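Setting up mobile data on the Wondeck (part 2 of the guide)

OK, so your Flisik SIM is in the tray and the Wondeck has found the network. If it still says "No service," go back to part 1 and reseat the card. Now we get the data going, and I promise it's less fiddly than it looks!

1. Open Settings, then Network, then Mobile.

2. Tap Access Points and pick New. Mine already had an entry called Lustix in there (left over from the factory settings, I think). Leave it alone for now.

3. Type flisik in the Name box and again in the APN box, all lowercase. Username and password stay blank.

4. Tap Save, go back one screen and select the new entry. I forget this every single time.

5. Restart the router and give it 2 minutes.

Note: if the signal light stays amber, you're on 3G. Try it near a window before you change anything else.
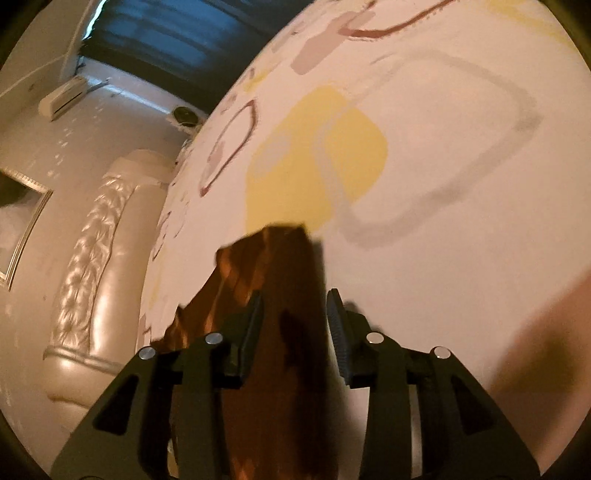 Nuttall wrote in to say that step 5 did nothing until roaming was switched on, even at home, and that the light went green on the next restart. I tried it on mine and it made no difference, but it's worth a go if you're stuck.

Caution: turn roaming off again before you travel. The daily charge kicks in with the first bit of data, and mine came to 19 dollars back in January. Ouch.

6. Set a data limit under Usage. I keep mine at 8 GB, with the warning turned on.

Wi-Fi name and password are in part 3.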